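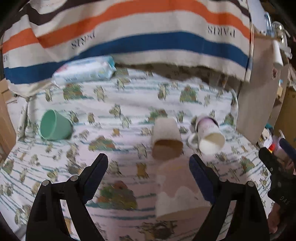 Photo: Colin Birkett / Runutwood

Fletberg Printed Sheet, Animals and Stripe
Flat and fitted, cotton percale

The Fletberg printed sheet is a children's and guest room bed sheet with a white ground, thin teal horizontal stripes and a repeating print of small cartoon animals. Print colors are olive green, mustard yellow, brown and orange. Larger clustered motifs are spaced between the animals. The pattern repeats across the whole surface.

Cups and mug shown are not included. See Related items.

Construction

Plain weave, 100% cotton, combed yarn. Thread count 285. The cloth is woven undyed, bleached, then printed on the face side with reactive dye. The reverse shows a lighter ghost of the pattern. Stripes run across the width of the bed when the sheet is laid with the wide hem at the head.

Flat sheets have a wide hem at the head end and a narrow hem at the foot. Side edges are selvage and are left unhemmed. Fitted sheets are elasticized on all four sides. The elastic is enclosed in a turned channel and can be replaced through the opening at the foot seam.

The print is not matched at the corner seams of the fitted sheet. Corner darts take up part of the repeat, and motifs may be cut at the seam line.

Sizes

Twin, full and queen. Flat and fitted sheets are sold separately. Fitted sheets are made in one pocket depth per size, given on the package label. If the mattress has a topper, measure both together before ordering. A loose fit will let the stripe drift out of line at the sides.

Shrinkage is up to 5 percent in length after the first wash and is allowed for in the cut size. Width change is smaller and does not affect fit.

Care

Wash before first use. Machine wash warm with like colors, no bleach. Close zippers on anything else in the load. Tumble dry low and remove promptly, or line dry in shade. Iron on the reverse at the cotton setting while slightly damp.

Do not use detergents containing optical brighteners if color match between sheets and pillowcases matters. Brighteners change the white ground after repeated washing and make the olive look gray next to an unwashed piece.

Coffee, tea and juice: blot, rinse from the reverse side with cold water, then wash as usual. Do not put the sheet in the dryer until the mark is gone. Heat sets tannin stains. The finish on this cloth is not water repellent, and liquid will pass through to the mattress. A separate protector is recommended for beds where people eat or drink.

Print and color

The design was drawn by Yee-man Hsiao for Fletberg and is printed from four color screens plus teal. Slight differences in shade between production lots are normal. The lot number is printed on the side label, below the fiber content. Give this number when ordering a second sheet and Runutwood will match it if stock allows.

Screens on a monitor tend to show the mustard yellow as brighter than it is. Cloth swatches are available on request, one per customer.

Packaging and order quantities

Retail pack: one sheet, folded, paper band. Carton: 20 sheets of one size and type. Mixed cartons are not supplied. Orders of 400 sheets or more ship direct from the Fletberg mill and take longer than warehouse orders. Ask for a date before confirming.

Returns are accepted unwashed with the paper band intact. Sheets that have been washed are replaced only for faults in weaving, printing or sewing.

Related items

Fletberg pillowcase, same print, standard size
Fletberg pillowcase, plain white, standard size
Hadow mattress protector, fitted
Hadow tumblers and mugs, see Tableware
Yip striped throw, see Blankets

The pillowcase in this print is cut from the same cloth as the sheet. The Yip throw is a heavier weave and must be washed separately.

Page updated May 23, 2021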